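**Forum Betriebsorganisation › Lager und Materialwirtschaft › Inventur von Kleinteilen: Stichprobe oder Vollaufnahme?**

**Materialstelle_Grundgate**

Sehr geehrte Mitglieder,

unsere Dienststelle am Standort Grundgate führt einen Bestand von 384 Artikelpositionen, überwiegend Kleinteile und Vorrichtungselemente mit geringem Einzelwert. Bislang erfolgt zum Geschäftsjahresende im März eine körperliche Vollaufnahme. Der Aufwand belief sich zuletzt auf 143 Arbeitsstunden, während derer die Materialausgabe geschlossen bleiben musste.

Es wird erwogen, auf eine permanente Inventur umzustellen. Wir bitten um Mitteilung von Erfahrungen, insbesondere zur Abstimmung mit der Wirtschaftsprüfung und zur Behandlung von Positionen ohne Artikelnummer.

---

**Revision_Nord**

Die permanente Inventur ist nach § 241 Abs. 2 HGB grundsätzlich zulässig, sofern der Bestand nach Art, Menge und Wert auch ohne körperliche Aufnahme zum Stichtag festgestellt werden kann. Das setzt eine verlässliche Fortschreibung aller Zu- und Abgänge voraus. Jede Position ist mindestens einmal im Geschäftsjahr körperlich aufzunehmen, das Protokoll ist zu unterzeichnen.

Zu klären wäre vorab, ob Entnahmen bei Ihnen lückenlos gebucht werden. Andernfalls rate ich von der Umstellung ab.

---

**Werkstattleitung_Titar**

Dem Vorredner ist in der Sache zuzustimmen, in der Schlussfolgerung nicht. Nach unserer Erfahrung werden Buchungslücken erst durch unterjährige Zählungen überhaupt sichtbar. Wir haben vor der Umstellung ebenfalls keine lückenlose Erfassung gehabt und die Differenzen innerhalb von 18 Monaten auf ein vertretbares Maß zurückgeführt.

Wesentlich war dabei die Bereinigung des Artikelstamms. Einzelstücke, die weder einer Baugruppe noch einer Bestellung zuzuordnen waren, wurden zunächst auf einem gesonderten Tisch abgelegt und mit einer vorläufigen Nummer versehen. Die Nummer wurde im Stammsatz vermerkt.

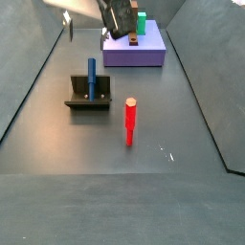
Nach Ablauf einer Frist von 2 Monaten wurde entschieden, ob das Teil in den regulären Bestand übernommen oder ausgesondert wird. Die Entscheidung lag bei der jeweiligen Fachabteilung, die Dokumentation bei der Materialstelle. Für die Bezeichnung haben wir ein festes Schema vorgegeben: Benennung, Form, Farbe, Hauptmaß. Freitext ist seither nur noch im Bemerkungsfeld gestattet.

---

**Revision_Nord**

> Nach unserer Erfahrung werden Buchungslücken erst durch unterjährige Zählungen überhaupt sichtbar.

Das mag zutreffen, ändert jedoch nichts an der Rechtslage. Solange die Fortschreibung nicht verlässlich ist, bleibt die Stichtagsinventur erforderlich. Unterjährige Zählungen können daneben jederzeit vorgenommen werden. Beides ist voneinander zu trennen.

---

**Einkauf_Wulter**

Ergänzend ein Hinweis aus Sicht der Beschaffung: Bei geringwertigen Verbrauchsteilen sollte geprüft werden, ob eine Einzelbestandsführung überhaupt geboten ist. Wir haben etwa ein Drittel unserer Positionen auf Behälterversorgung durch den Lieferanten Żak umgestellt. Die Ware wird bei Entnahme aus dem Wareneingang als Aufwand gebucht. Das Verfahren wurde vorab mit dem Abschlussprüfer abgestimmt und schriftlich festgehalten.

Für Vorrichtungen und Prüfmittel kommt dieser Weg selbstverständlich nicht in Betracht.

---

**Werkstattleitung_Titar**

Die Trennung, die Revision_Nord vornimmt, ist formal richtig. Im ersten Jahr haben wir in der Tat beides parallel durchgeführt, was ich oben hätte erwähnen sollen. An der Empfehlung, mit den unterjährigen Zählungen alsbald zu beginnen, halte ich fest.

---

**Materialstelle_Grundgate**

Für die Auskünfte wird gedankt. Wir werden die Stichtagsinventur im kommenden März beibehalten und parallel mit der Zählung nach Lagerzonen beginnen. Offen ist für uns noch, ob das Bezeichnungsschema auch auf Altpositionen anzuwenden ist. Sollte hierzu eine Dienstanweisung vorliegen, wären wir für die Überlassung eines Musters verbunden.

---

**Werkstattleitung_Titar**

Altpositionen wurden bei uns erst anlässlich der nächsten Zählung umbenannt. Ein Muster der Dienstanweisung übersende ich per Direktnachricht.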